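Setting Up Your Usska Word Deck
Part 4: Loading your cards and running the first review

OK, you've installed Usska, you've made an account, and you've got a blank deck staring at you. I've been using it for my Chinese reading since March and I've set it up on three different computers now, so these are the steps the way I do them (the official help page has them in a different order, and I got lost in it twice).

1. Open the Decks tab and click New. Give it a short name. Mine is called Bognár, after the street I lived on when I started studying, and it fits nicely in the sidebar.

2. Click Import and pick your word list. Usska takes plain text with one word per line, a tab, then the meaning. My list had 2738 lines and it loaded in one go.

Note: the free plan stops at 3000 cards. If your list is longer, split it in two before you import, or you'll get the first chunk and no warning at all about the rest!

3. Choose your character set. Simplified or traditional, one or the other. You can change it later, but the app rebuilds the whole deck and your notes lose their line breaks.

4. Set New Cards Per Day. I know, I know, you want to put 50 in there. Start with four. You can always bump it up once you see what your reviews look like after a couple of weeks.

Caution: do not touch the Reset Intervals button while you're in this menu. It sits right under Save and it doesn't ask if you're sure. I wiped 121 days of reviews that way and had to start over.

5. Turn on sync. If you use the Gridar add-on for handwriting, switch it off first, let the sync finish, then switch it back on.

6. Hit Study and do your first round. Tap once to flip, then grade yourself. Be a little mean about it. If you had to think for ten seconds, that's a Hard.
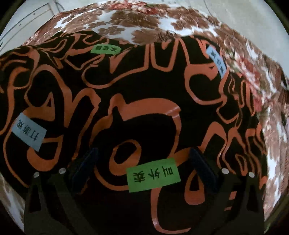 7. When the round is over, go to Export and choose Paper Slips. I print mine small, one word to a slip, and only the ones I graded Hard. Colored paper is nice for sorting by lesson, and thicker stock lasts longer in a pocket.

Note: if the characters print as empty boxes, your font is missing. Go to Settings, then Fonts, pick Trorkevier CJK, and export again. Restarting the app didn't help on my machine, but changing the font did it right away.

8. Back up the deck. File, Save Copy, and put it somewhere other than the Usska folder.

Part 5 covers audio and tone drills.

Last updated 2025-08-29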